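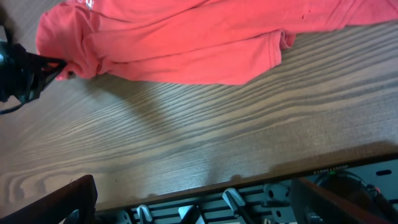
Fig. 4-1. Red T-shirt on a wooden tabletop.

Section 4: Folding the Rear Seats and Setting Up the Cargo Area

The Vaken has three rows of seats, and on most days you will want fewer. The third row is rated for adults, in the sense that adults have been known to get into it. Folded flat, it becomes the most useful part of the vehicle.

Read the whole section once before you pull anything. The levers look alike and do different jobs.

4.1 Before you start

Park on level ground, set the parking brake and leave the power on. The third-row motors will not run on a slope, and they will beep about it.

1. Take everything off the seats and out of the footwells. Check under the second row as well. A juice box under a seat hinge is a juice box you will remember.
2. Buckle the outer third-row belts, then tuck the slack into the trim clips on the side panels.
3. Lower all head restraints until they click.
4. Remove the cargo cover, if fitted, and slide it into the slots under the load floor. It goes in with the Cindasik label facing up. It will also go in with the label facing down, but then it will not come out.

CAUTION: Never fold a seat with a person, a pet or a child seat on it. Keep hands clear of the hinge covers while the seat is moving.

4.2 Folding the third row (power)

The switches are on the left wall of the cargo area, next to the 12-volt socket.

1. Open the tailgate fully. The switches are dead until you do.
2. Press and hold the switch marked with the down arrow. Let go and the seat stops where it is.
3. Keep holding until you hear two short tones. One long tone means something is in the way.
4. Repeat for the other side.

Note: Each seat takes its time. Pressing harder has no effect on the motor.

If the seat stops halfway and will not move in either direction, close the tailgate, wait 30 seconds and open it again. This clears the control unit. If it stops a second time, check fuse 17 in the rear fuse box (Section 9) before calling your dealer.

4.3 Folding the second row (manual)

1. Slide the front seats forward a little. Tall drivers may want to write down their setting, or save it to a memory button (Section 2).
2. Pull the lever on the outer shoulder of the seat. The strap lower down is for tilting the seat to reach the third row and will not fold it.
3. Push the backrest down until it locks. The red marker beside the lever disappears when the latch has caught.
4. Pull up the hinged gap panel and lay it over the space behind the seat.

With both rows down the cargo area holds 2,041 liters, measured to the roof. That number comes from filling it with very small blocks. Your furniture may have other ideas.

4.4 Loading

Put heavy items low and against the folded second row. Do not put more than 147 kg on the load floor panel over the storage bin. The total for the whole cargo area is 595 kg, less the weight of any rear passengers, and a roof box counts against the vehicle's payload too.

There are four tie-down rings in the floor and two bag hooks on the walls. The hooks are for shopping. They are not tie-down rings, though every one we have replaced was being used as one.

CAUTION: Loose cargo can injure people in a hard stop. Use the rings and fit the Restrepo cargo net (optional) when you load above the window line.

4.5 Putting the seats back

1. Fold away the gap panel first. If you forget, the seat will remind you.
2. Lift each second-row backrest until it latches, then pull forward on it to make sure.
3. Hold the up arrow for each third-row seat until the two tones sound.
4. Free the belts from the trim clips and raise the head restraints.

Note: Vehicles with the Zekon sound package have a subwoofer under the load floor on the right side. The bin there is shallower, and the floor panel must be seated with its notch toward the tailgate or it will buzz at low notes.

For child seat anchor points, see Section 5. For stains, see Section 11.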